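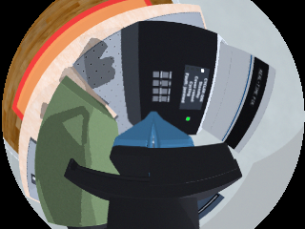

2 min read

September, equipment planning, bench automation

Went through the budget lines again with Tassanee Petchrat before lunch. The simulated cell is far enough along to tell us what we need to buy, so I'm writing it down while I still have the numbers in front of me.

The main point is reach. With the cycler where we have it in the model, the gripper body fills the lower centre of the wrist camera's view and the instrument panel sits right above the blue tip. The green light shows up fine. The screen text comes out sideways and blurry, and I wouldn't trust a reader on it. "Standby" and "Fault present" need to be told apart every time. Either we pay for a second, fixed camera or we take status over the data port and forget the screen. I prefer the port. Tassanee wants the camera priced too.

Quotes so far:

Tedetti, gripper with spare tips: 1658, delivery 27 working days
Floltska, fixed camera and bracket: 380, lens not included
Ouellet, bench plate: no figure yet, chased at 10.40

Wutell will lend us a controller but want it back before the year end, so it doesn't solve anything. Leave it off the sheet.

Spare tips: the Tedetti price covers 2 sets. Enough for the first stretch, I think. Ask whether they sell single tips, as we will probably wear one side faster.

Don't order the bench plate until the layout is fixed. If the cycler gets turned to face the arm, the hole pattern changes and we pay twice.

To do: rerun the model with the cycler turned a quarter, check the port cable length, get the lens price from Floltska, send the sheet to Tassanee.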